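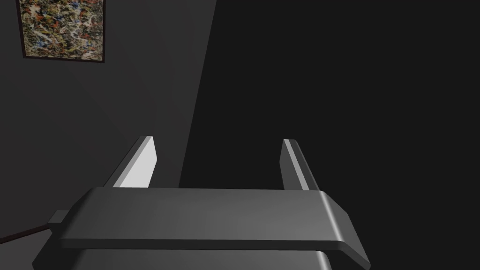 Is it worth driving out to Stastberg just for breakfast?

On a weekday, I think so. On a weekend the line at Zervas runs out the door by 10, and I wouldn't wait in it for eggs.

8/22/26

I had been meaning to try Zervas since it opened last November in the old hardware store by the rail crossing. The front half is a bakery counter and the back half is a sit-down room with 14 tables. You order at the counter either way, which confused the couple ahead of me and then confused me.

I went twice this month. The first time I got the rye toast with soft eggs and pickled onions. The bread is the reason to order it. It's dark and a little sour, cut thick, and toasted hard enough that it holds up under the yolk. The eggs were fine. The onions were too sweet for me, but I ate them all.

The second time I had the potato pancake, which comes as one big one the size of the plate. The edges were crisp and the middle was soft, with plenty of black pepper. It's served with sour cream and a spoonful of apple butter. I'd skip the apple butter and ask for more sour cream — they don't charge for it. The pancake is $14, and it's enough for two people if one of them also gets a pastry.

On pastries: get the cardamom knot. Mine was still warm at 8 in the morning. The cheese danish looked better in the case than it tasted. The filling was stiff and cold, and the dough underneath hadn't baked all the way through.

Coffee is from Ralell, the roaster over in Skotton. They pour the medium roast as the house drip and use something darker for espresso. The drip was good both times. My cortado was bitter on the first visit and much better on the second, so it may depend on who is working the machine. Refills on drip are free if you're sitting down.

Service is quick once you've ordered. The room is loud, with a concrete floor and nothing on the walls to soak up the noise, and the tables by the kitchen door get bumped a lot. I'd sit along the windows.

Parking is on the street only. There's a gravel lot behind the building, but it belongs to the feed store and they do tow.

They've started doing soup and sandwiches after 11:30 and I haven't tried those yet. There's also a loaf of the rye in my freezer, bought on the way out for $10. I'll probably thaw it next week and see how it does with plain butter.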